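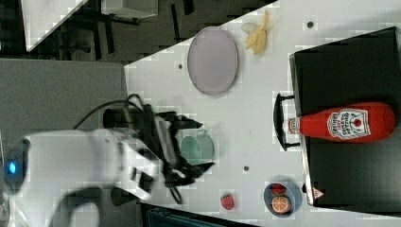
Jucélia Marinho asked under my last post whether the arms mean fewer people on the packing line at Hiscombe. So far, no. Same crew, different jobs. I'll go through it.

Before June we packed everything by hand. You stood at one station all shift and did the same reach over and over. My shoulder has opinions about that.

Now 3 of us look after the arms. We set out the items, start a run, watch the grip, and write down every miss. There were 474 on the log when I last opened it.

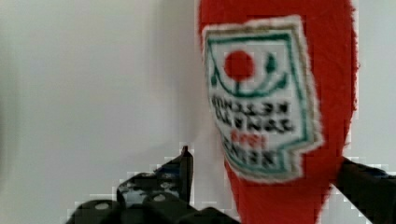 Soft things are the hard part. A mug has an edge to close on. Plush gives when you squeeze it, so you have to decide how much is enough, and that setting is ours to change now. We used to have to call Makokha and wait.

What people don't like: the screen. Zendside shows picks per shift by name, and the name on it is whoever started the run. A slow arm looks like a slow person. We've raised it twice.

What people do like: less lifting, and you can sit for part of the day.

Pay went up 200 a month for the ones who did the training. The ones who didn't get a slot are sore about it, and I would be too — the slots went by seniority and there weren't many.

Next round of training hasn't been announced. I'll post when I hear.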